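Visit to Heselberg: the sorting tables, morning only

Notes typed up on the train back, so excuse the state of them. Went with Sebastián Quiroga from Candel, who wanted to see the small-goods room before February's order goes in. Doors at nine. We got there at ten past.

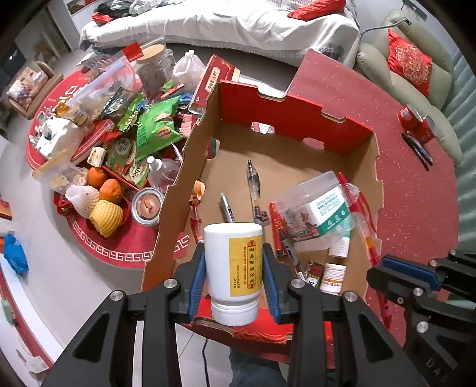

Started with returns and oddments, which is what I'd come for. Boxes of mixed stuff from desks, drawers, waiting rooms. Pens mostly. Pens and medicine, funny how the two always end up together. My own kitchen drawer is the same, plasters and biros and one dead battery.

The box I stood over longest was a plain brown one inside, far wall bright red with a notch in the top, and oval holes in the walls. Good boxes those. I asked where they get them and got told "they just turn up". Round table under it with a red cover, Greek-key border in white, very cheerful for a sorting room. Paper cups in red as well. Somebody likes red.

Medicine comes out first. That's the rule at Heselberg and Morag Guthrie was firm on it. Bottles, cartons, pouches, anything with a label that might be a dose. The white bottle with the yellow label is Chinese, so it goes to the second shelf where a reader checks it before anyone decides anything. Can't just guess from the colour of a cap. There was a white and green carton in with the pens too, and two more little white bottles, one with orange stripes on the label. All go the same way. Nothing gets opened at the table, nothing gets tipped together, and anything past its date goes to the pharmacy tub by the back stairs.

Then pens. I had thought pens would be easy. No. They split them into three: writes, might write, bin. Morag does a figure of eight on scrap paper, twice, and if it skips both times it's out. Clear barrels get held up to the window first. Markers go in their own tray lying flat, she won't have them stood up. Silver and grey ones get kept for the front office as they look smarter, fair enough.

Asked what the record was for one box. 173 pens, from a dentist's that was moving premises. They still talk about it.

Sebastián asked about wrappers and bits of paper that come in with everything. Those are picked out last, and only after someone has looked at both sides. Apparently a phone number on a scrap once got a whole lot of stuff back to its owner. Nice story, didn't catch all of it, the kettle was going.

Quarter to eleven, tea. Decent biscuits. Talked to a man from Skinner about trays. He swears by shallow ones, I still prefer deep with a divider, we did not agree and I doubt we will. He has ordered 200 of his sort so good luck to him.

After tea the packing end. Sorted pens go out in bundles of 14 with a paper band, no elastic because elastic perishes and sticks to the barrels. (I have thrown away drawers of pens for exactly that.) Bundles in a flat carton, carton labelled on the short side so you can read it on the shelf. We label on the lid at our place and spend half the day lifting things down. Will change that, it costs nothing.

Did a bundle myself. Slow. The band wants to be tighter than you think and mine slid off twice. Morag's stayed on when she threw it across the room to Sebastián, who dropped it.

Jastov had a table by the door with label printers. Quick look, didnt stop. Prices not up, which always puts me off. Picked up a leaflet and have allready lost it.

Things I'd grumble about: light is poor at the far end, you want a lamp for small print on bottles and there was one lamp between all the tables. Also nowhere to put your coat. And the signs from the car park send you to the loading bay, we were not the only ones stood there looking daft.

Things to pinch: medicine first, always. Flat tray for markers. Labels on the short side. Paper bands.

Getting there: 17 bus from the station, stops right outside, then round the side and up the ramp. Ring the lower bell, the upper one isn't connected to anything. Parking is free till noon. Next open morning not fixed yet, Morag will send the date when she has it and I'll stick it on the noticeboard.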